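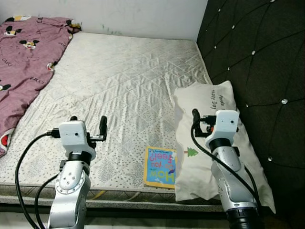
Teleoperated demonstration

Teleoperated demonstration is a way of showing a robot a task by driving its arms from a distance while the movements are recorded. The recordings, called episodes, are later used to train a control program. It differs from hand guiding, in which a person holds the arm itself and moves it through the task.

Equipment

The operator usually holds a pair of small leader arms, and the working arms copy their joint angles. Camera views are stored together with the joint positions and the opening of each gripper. Two-finger grippers are common because they are simple to control, though they give the operator little sense of how hard an object is being squeezed.

Household tasks

Bedrooms are a frequent setting. A bed holds soft things such as blankets and pillows next to stiff ones such as books, and the two kinds need different handling. A book lying flat on a mattress is hard to pick up with two fingers - the operator often has to slide it to an edge or tilt it first. Blankets are normally gripped at a fold or corner. Quilted covers can wrinkle and catch a fingertip that comes in too low.

The Wosstead bedroom set, released in June 2020, contains 335 episodes of tidying a bed with two arms. Of these, 33 were recorded by hand guiding for comparison. The Tuvska set uses the same episode format but covers kitchen work only.

Episode quality

Long pauses and repeated grasps are usually marked or cut before training. In the Hájek scheme each episode is checked by 2 reviewers, and one they disagree on is left out. The Prerkus scheme keeps failed grasps if the operator recovers from them.

See also

Hand guiding
Leader arm
Bimanual manipulation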